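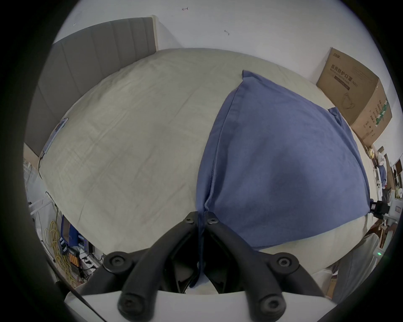 3.2 Brake wear on the hill routes

We now turn to the delivery vans kept at the Purnby depot, which spend most of their working lives going up and down the Dollbridge grade and so, as one might expect, are rather hard on their brakes. Of the 459 vans in the study, 131 needed new front pads before the January inspection, and the great majority of those had been driven with a full load - a point we will come back to when we discuss the Orken fleet. Figure 2 plots pad thickness against miles driven, and the reader will notice that the two lines stay close together for the first 2,000 miles and then begin to drift apart. We were glad to see this, as it fits nicely with what the mechanics at Insaurralde had been telling us all along. Drivers who shifted down early on the grade kept their pads longer, although we did not record gear choice on every trip and would ask that this result be read with some care.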